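Void fill

Void fill is the packing trade's name for whatever goes into a box to stop the contents from exploring it. The common kinds are crumpled paper, air pillows, foam peanuts and bubble wrap, the last of which is also the only one people will steal from a mailroom.

A carton is nearly always bigger than the thing it carries. The difference between the two is the void, and an item left alone with it will spend the trip gathering speed. Packers fill the bottom first, then the sides, and finish with a layer on top that should meet the closed flaps with slight resistance. If the flaps have to be knelt on, there is too much.

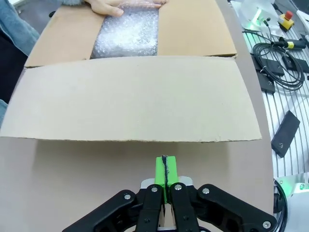
Bubble wrap does two jobs, and does the second one less well. As a wrapping it cushions a single object, traditionally with the bubbles facing inward, although the opposite view has its supporters and they write letters. As filler it is bulky and springy, and a loose wad tends to settle under a heavy item. Sipho Joubert's handbook The Liswood Packer gives 13 pages to the question and comes down on the side of paper.

Reuse is common. Old wrap keeps its value as long as most of the bubbles hold air, a condition rarely met in homes with children. Zodwa Moodley, writing in the trade newsletter Grarkow, proposed the "shake test": close the box, shake it gently, and listen. A rattle means more fill. The test says nothing about boxes that were rattling before they were packed, such as those holding jigsaw puzzles.

See also: Corrugated board; Packing tape; Parcel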